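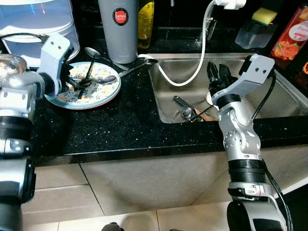
Nahuel Riquelme wrote to us that he had watched the reunion episode of Norlow three times, and each time he noticed another guest who was looking at the wrong camera. He asked if the full conversation exists anywhere without the commercial breaks. It does, and it is on this set.

Norlow: The Talk Show Years
Two-disc set, region free
Item 634

The set has 41 interviews with the cast of the drama series Norlow, taken from the late-night program Medina After Ten. Most of them were shown only one time, on a Friday, and were never repeated. The picture was cleaned, but the sound of the first season is still a little thin.

Disc one contains the early visits, when the actors were not yet known and had to share the sofa with a cook or a singer. Disc two begins with the reunion, uncut, in a length of 43 minutes. The argument about the last episode is complete — also the part where the host tries to change the subject and Hortensia Tapia does not let him.

Subtitles: English, Spanish
Sound: stereo
Extras: booklet with air order, two rehearsal clips
Not included: the musical numbers, for which we could not get the rights

The first 200 sets come with a printed card of the studio seating plan. Please choose "with card" before you pay, we can't add it to the package later.

Orders are sent from our Drorkport store. Customers in Murkcombe can also pick up the set at the counter until 6 p.m. New stock is expected in September.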